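**FOR IMMEDIATE RELEASE**
April 11, 2018

# Stillach Cycling Club Will Not Back the Rason Gravel Classic in Its Present Form

STILLACH – The Stillach Cycling Club announced today that it will not lend its name, its marshals or its mailing list to the Rason Gravel Classic, the mass-start ride planned for July. The club has read the promoter's plan twice. It remains unconvinced.

The event is being sold as the biggest day of riding the valley has ever seen. The promoter, Folel Events, expects 300 riders on the start line at Rason and promises a "world-class course" over the Mirani ridge and back. The club would like to know which world. Most of the course is the same county gravel our members ride on weeknights, and the last good grading it had was before the winter. Parts of the Mirani descent are washed out down to rock, and the plan sends the whole field down it after the first climb, when everyone is still bunched together.

The club asked Folel Events for details in three areas: medical cover, road closures and the entry fee. The answers are summarized below for anyone thinking of signing up.

**Medical cover.** The plan lists 2 ambulances. One will be parked at the start and finish. The other is described as "roaming," on a ridge road that is one lane wide for most of its length and will be full of bicycles at the time. We asked how it would get to a rider at the bottom of the descent. We were told this would be covered in the final plan. There is no date for the final plan.

**Road closures.** The web page says the course is closed to traffic. The permit request, which anyone can read at the county office, asks for a rolling closure in Rason only. Past the edge of town, riders will share the road with hay trucks and whoever else is out that morning. That may be fine for a club ride. It is a poor fit with the word "closed," and we have asked for the page to be changed. At the time of this release it had not been.

**Entry fee.** Riders are told that part of the fee goes to "local trails." We have asked which trails and how much. The club looks after the trail system on the Stillach side and has not been contacted about any gift, large or small. 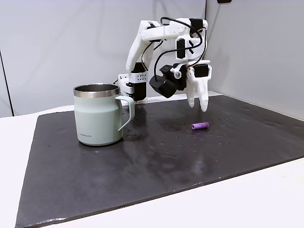
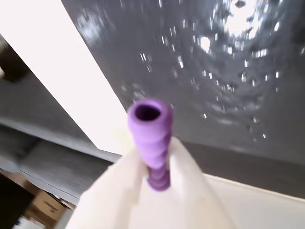
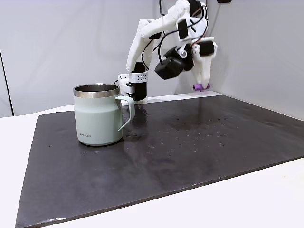 There is also the matter of the climb. Advertising for the Classic says riders will gain 1666 meters, a figure that now appears on the T-shirts. Club members have ridden the posted route with several different bike computers and none of them has come close. It is possible that the route will change before July. It is also possible that somebody added up the hills on the wrong map. Either way, people train for a number like that, and they choose their gears by it, so we think it ought to be right.

Folel Events has pointed out that its earlier rides in other counties filled up fast and got good reviews. We don't doubt it. We looked for finishing times, crash reports or even a basic count of how many people started and finished those rides, and could not find any. Good reviews on the promoter's own page tell us that some people had fun – they don't tell us much about the rest.

The club is not asking anyone to stay home. Several members have already paid and plan to ride, and they are free to do so in club colors. We are asking for a written medical plan, an honest description of the closures, a measured course and a fee breakdown. If these arrive in time for members to read them before the next club meeting, we will put the question of support to a vote again.

The club's own summer calendar goes ahead as usual. Weeknight rides leave from the Stillach bandstand, with a short loop for new riders and a longer one that takes in the lower part of Mirani. The hill climb will be held on its regular course, at its regular length, which has been checked. Entry is free for members, and guests may ride twice before joining. Helmets are required, and so are lights on the longer loop.

**About the club**

The Stillach Cycling Club runs road and gravel rides for adults and juniors and looks after the trails on the Stillach side of the valley. It takes no money from event promoters.

**Media contact:** Press desk, Stillach Cycling Club. Copies of our letters to Folel Events, and the replies we have had so far, can be sent on request.

###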